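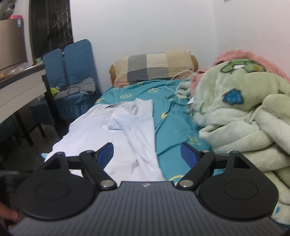
Vuelve el mercadillo de ropa de Belireo, y este año hay camisetas blancas para aburrir

Pues ya es oficial: el mercadillo de ropa de segunda mano vuelve a Belireo en noviembre, en el patio cubierto de la antigua imprenta Jimura. Me lo confirmó ayer Ye-rin Joo, que lo lleva desde la primera edición y que me cogió el teléfono con la boca llena de alfileres (literal, estaba arreglando un bajo).

Las novedades: 45 puestos, entrada gratis y una mesa entera para prendas lisas, que el año pasado volaron antes del mediodía. Yo me quedé sin nada, así que esta vez pienso ir a primera hora – abren a las diez.
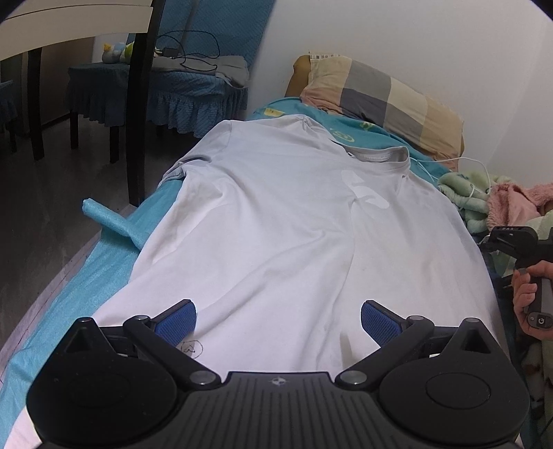 Última modificación: noviembre, 18:40 h

Gyu-bin Kang repite con su taller de remiendos y cobra 5 euros, hilo incluido. El año pasado me enseñó a coser un botón en condiciones, ¡a mis años! Quien quiera donar ropa puede dejarla, lavada y doblada, en la tienda Nivura hasta la víspera. Piden que no llevéis zapatos ni mantas, que luego no hay dónde meterlos.

Lo recaudado irá a la biblioteca de Yeom, que necesita 2000 euros para arreglar la calefacción. Los puestos ya están todos dados, pero Ye-rin guarda una lista de espera por si alguien se cae.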